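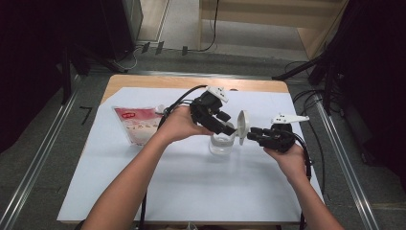 Tiempo de lectura: 5 min

Lista: envases-y-cierres
Asunto: Re: Bisagras vivas en PP, blanqueo y rotura prematura en tapas de una pieza
Mes: julio

Hola a todos:

Respondo por partes, con el mensaje original intercalado. He recortado lo relativo al colorante porque ya se discutió en el hilo anterior.

> Tenemos una tapa abatible de PP homopolímero, una sola pieza, bisagra
> central de lado a lado. El molde es nuevo, de 2 cavidades, hecho en
> Trernley. Las piezas de la cavidad A aguantan el ensayo de apertura sin
> problemas. Las de la cavidad B blanquean en la bisagra desde los
> primeros ciclos y se parten antes de llegar a 200. Misma máquina, mismo
> lote de material, mismo ciclo.

Si el material y el ciclo son comunes y solo falla una cavidad, yo dejaría la granza para el final. Con homopolímero de fluidez media la bisagra debería superar con holgura ese número de ciclos siempre que se cumplan tres condiciones: que el frente de flujo cruce la bisagra en dirección perpendicular a su eje, que no haya línea de unión dentro de la membrana y que la primera flexión se haga con la pieza todavía templada.

La segunda es la que más veces he visto incumplida en moldes de dos cavidades. Basta un pequeño desequilibrio en la colada para que una de las cavidades llene tarde. El material duda al llegar al estrechamiento, se enfría en la membrana mientras termina de llenarse el cuerpo y, cuando por fin pasa, lo hace en dos frentes que se juntan justo ahí o unos milímetros más allá. A simple vista la pieza sale completa. Entre polarizadores se ve enseguida, incluso con pigmento ligero; con blanco opaco no hay nada que hacer y toca cortar.

> El espesor de membrana medido por el moldista es correcto según plano.

¿Medido en el acero o en la pieza? No es lo mismo, y en el mensaje no queda claro. En el acero se mide el hueco con el molde frío y sin fuerza de cierre. En pieza hay que hacer la sección, encapsular y medir al microscopio en tres puntos: los dos extremos y el centro. El calibre de puntas finas comprime la membrana y da siempre de menos. Si el postizo de la bisagra está montado con un leve giro, el centro puede dar bien y un extremo quedar con bastante más material que el otro. En ese caso la flexión se concentra en el lado delgado y la grieta arranca desde ese extremo, nunca desde el centro.

De ahí mi primera pregunta: ¿por dónde empieza la rotura? Si es siempre por el mismo extremo, miraría el postizo. Si empieza en el centro, miraría la línea de unión.

> Adjunto la curva de presión. Pico de 700 bar en cavidad, tomado con el
> sensor que venía montado en A. En B no hay sensor.

Con un único sensor en la cavidad que funciona bien poco se puede concluir. La curva de A es normal: subida limpia, conmutación en su sitio, compactación estable. Lo que necesitamos saber es lo que ocurre en B. Mientras no se monte un segundo sensor, la alternativa barata es un estudio de llenados parciales. Se quita la compactación, se baja el volumen de inyección por pasos y se guardan las dos piezas de cada disparo, marcadas. Se pesan por separado. Si en el disparo en que A ya ha cruzado la bisagra B todavía no lo ha hecho, el desequilibrio está confirmado y no hace falta discutir más.

Conviene hacerlo a la velocidad de producción. A velocidad baja el desequilibrio se exagera y se acaba corrigiendo un defecto que en régimen no existe, o que existe en otra magnitud.

> En Plalard nos dicen que pasemos a copolímero random y que se acabó.

El random blanquea menos y tolera mejor el impacto en frío, de acuerdo. Pero la rigidez baja, el pestillo del cierre pierde fuerza de retención y habría que revalidar la apertura con el pulgar. Cambiar la resina para tapar un problema de llenado me parece caro, y además deja el problema donde estaba. Con la siguiente variación de lote volvería a salir.

> La primera flexión la hace el propio molde o el operario?

Esto lo preguntaba otro suscriptor y quedó sin respuesta. Para mí es la tercera condición, y explica diferencias entre cavidades que nadie espera. Si el cierre se hace fuera de molde, a mano o con una leva al pie de la máquina, el tiempo transcurrido desde la expulsión tiene que ser corto y sobre todo igual para todas las piezas. Con el material templado, las cadenas se orientan al estirar la membrana y la bisagra queda formada. En frío el estirado es local, aparece el blanqueo y el daño ya está hecho aunque la tapa cierre.

Si las piezas de B caen al fondo de la caja y las de A quedan arriba, pueden estar llegando al cierre a temperaturas distintas. Se comprueba en un rato: se cogen piezas de B recién expulsadas, se cierran en el acto a fondo, se dejan reposar y se ensayan junto a otras de B cerradas en frío.

Sobre el ensayo en sí, dos observaciones. El procedimiento Vukčević que usáis abre hasta 124 grados y vuelve. Es un ángulo razonable para tapas que el usuario deja levantadas, pero no recoge el caso de quien la empuja hasta atrás. Yo añadiría una serie corta a apertura completa. La segunda: el útil Loteck sujeta el cuerpo por la pared, y en vasos de pared fina esa sujeción deforma la boca y mete torsión en la bisagra. Sujetad por la base, con un mandril interior si hace falta. He tenido lotes rechazados por el útil y no por la tapa.

Resumiendo el orden en que yo lo haría:

1. Localizar el inicio de la grieta en las piezas ya rotas de B.
2. Llenados parciales a velocidad de producción, pesando A y B por separado.
3. Secciones de membrana en tres puntos, ambas cavidades.
4. Comparación de cierre inmediato y cierre en frío, solo con B.
5. Si todo lo anterior sale limpio, hablar de material.

El punto 1 no cuesta nada y se puede hacer hoy con una lupa. Si lo publicáis en la lista, indicad también la posición de la entrada respecto a la bisagra, que en el croquis adjunto no figura, y si la salida de gases de B es igual que la de A.

Una cosa más, fuera de hilo: quien suba secciones al archivo de la lista, que ponga la escala en la propia imagen. Las últimas no la llevaban y no sirven para comparar.

Saludos

--
Para darse de baja, enviar un mensaje vacío con «baja» en el asunto.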